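A September visit to the Ellach coffee roastery

Ellach is a small town with one main street, a river behind it, and a coffee roastery in what used to be the wool warehouse. The roastery is called Fullow, and in September it opens its doors for an afternoon. I had been buying their beans by mail for a while, so this year I took the train to Provcombe and the bus from there.

The bus drops you on the wrong side of the river. Walk back to the bridge and follow the smell. Entry was $4, paid in cash at a table inside the gate, and the tour started at 2 p.m. They take 10 people at a time. I was in the second group and had half an hour to wait, which I spent in the yard reading the labels on a stack of green coffee sacks.

The tour begins in the storeroom. Green coffee doesn't smell like coffee at all, more like hay. Our guide scooped out beans from two different lots and passed them around on trays. One lot was washed, the other dried in the fruit, and once you have them side by side the second is clearly yellower. She said the storeroom is kept cool all year and that the worst month for them is July, when the roof heats up.

From there you go up a short flight of stairs to the roasting floor. The main roaster is a Bailly drum machine that the owners bought secondhand and rebuilt over one winter. It is loud. The guide had to stop talking each time a batch dropped into the cooling tray, and we all just stood and watched the arms push the beans around. She let us listen for first crack, the point when the beans start to pop, and most of us missed it the first time. Each batch gets a number in a ledger by the door. The one we watched was batch 826 for the year.

I asked why they still write it down by hand. They keep a computer log too, she said, but the roaster's thermometer has a habit of dropping out, and the notes in the margin have saved them more than once. I looked at a page. Most of the notes were about the weather.

After the roasting floor comes the part about brewing at home, and this was the most useful for me. The main advice was to clean the machine more often than you think. Old coffee oil builds up and turns bitter, and people then blame the beans. The second point was water. Ellach has hard water, Provcombe less so, and the same coffee tasted flat in one cup and sharp in the other.

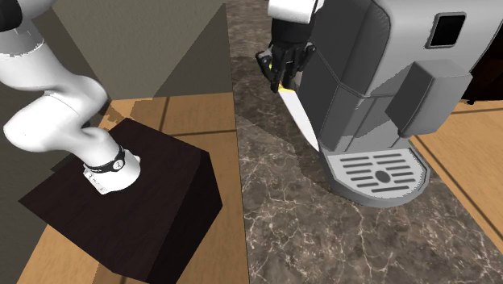
Shahab Golestani thought the water part was oversold. At home he had switched to filtered water for a month and noticed very little, while a better grinder had changed everything on the first morning. The guide agreed that the grinder should come first if you can only buy one thing.

The tasting is at the end, at a long counter downstairs. You slurp from a spoon and spit if you want to. I liked the washed lot best and could not find the apricot that was written on the card. The dried one was too much like wine for me – a couple next to me bought two bags of it.

The shop takes cards. They had one hand grinder on display at $499, which I left where it was, and bought beans and a cleaning brush.

Some practical notes. The stairs to the roasting floor are steep and there is no elevator. Wear a layer you can take off, as the storeroom is cold and the floor above is hot. There is a bakery by the bridge, but it closes at 3 p.m. and I got there too late. The last bus back to Provcombe leaves at 5:40 from the stop outside the post office.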